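Teaching a robot by hand: questions we keep getting
Notes from the Plidstead workshop, kept by Iresha Gunawardena

Can you really teach a robot by showing it?
Sort of. You can record somebody moving the arms through a job, do that a lot of times, and train a program to produce similar motions. Whether you call that teaching depends on how much you want to sell. I'd call it copying with some give in it.

What's the difference between by hand and by remote?
By hand means you grab the arm and push it where you want it to go. By remote means you hold or wear a controller and the arm follows you. We do both. Pushing the arm gives cleaner paths on short jobs, but your own body gets into the camera view. Remote keeps you out of the way and makes everything slower.

How many tries does it take?
More than you were told. Our first sorting job had 26 recordings and worked on exactly the table we recorded it on. We went to 400 before it coped with things being moved a hand's width.

I saw a Drutitz demo where it learned from 3 examples.
So did I. Ask what the program had been trained on before those 3, and ask to move the cup.

Do I need to be a programmer?
To record, no. Nuwan Sarkar had never touched an arm before September and he's now the best operator we have. To find out why the trained version stops dead over an empty spot, yes, you'll want one.

Why not start with a tidy table?
You can, and your numbers will look great. Then someone puts down a plastic bag. Clear plastic, crinkled foil and black parts piled on other black parts are where our success rate goes to die, so we record with the clutter in. 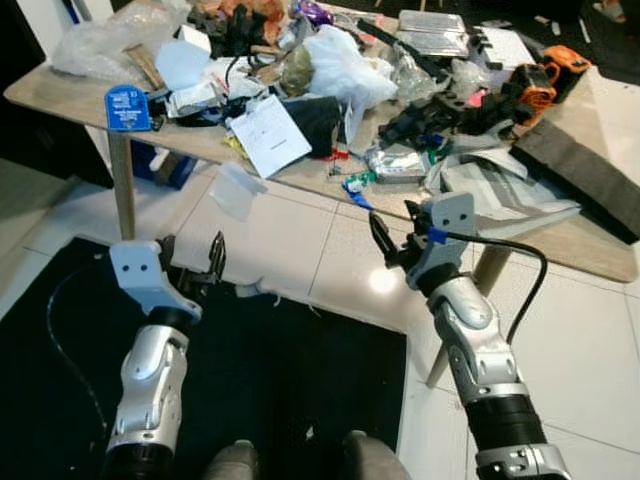 Clutter also shows up sloppy operators. If you hesitate over a pile, the recording has the hesitation in it, and the robot will learn that too. Karthik Chowdhury throws out any take with a long pause. I think he throws out too many, and we haven't settled it.

How long can one person record for?
We stop at 12 takes, then swap. Past that the wrists go and the grabs get lazy.

Will it save me money?
It hasn't saved us any yet. If your job is the same part in the same place all day, program it the old way. If every table is different, this may be worth trying, but budget for the people doing the showing.

Can I send you my recordings to look at?
Yes, with the failed ones left in. Ask for Imtiaz Biswas.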